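The hard case comes back to the desk

By Palesa Kruger

The small hard briefcase went out of fashion when laptops got thin and everyone bought a rucksack. It is now turning up again in shops that sell second-hand luggage, and people are buying it to keep things in at home.

Stuko, a repair shop with 2 benches and a long counter, took in 61 cases last year. Most came from house clearances. The owner checks the latches first, then the hinges, then the corners. A case with a dented lid can still be sold. A case with a bent latch usually goes in the parts bin, as the old makers are gone and nothing new fits.

Prices start at 38 pounds for a plain black one in working order. Buyers use them for drawing pens, sewing things, board game pieces and letters. One customer keeps a whole model railway signal kit in hers and carries it to her club by the handle.

Small loose pieces are the main trouble. A briefcase is one wide, shallow space, and anything small slides to the hinge side as soon as the case is picked up. The usual answer is a few card boxes inside. Mägi, which makes folding gift boxes, sells a shallow square one that arrives flat and goes together without glue. Its lid has rounded flaps that tuck in at the sides. Fold the base first and press the corners firmly, then leave the lid open until you know what is going in.

Measure the inside of the case before ordering. The depth matters most - many cases are shallower than they look, and a box that stands too high will strain the latches. Colour is a matter of taste, though a bright box is easier to find against a dark lining.

Clean metal corners with a soft dry cloth. Polish tends to creep under the edges and mark the covering.

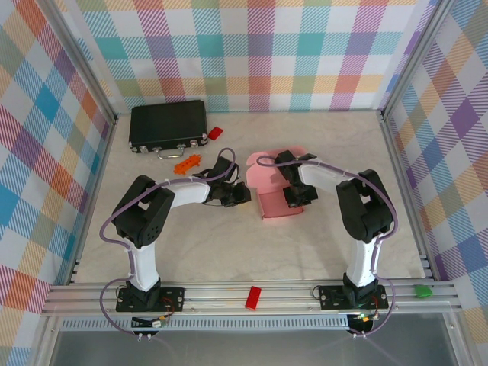

How do you stop small pieces sliding about in a briefcase?

Put them in shallow card boxes and fill any gap between the boxes with folded cloth.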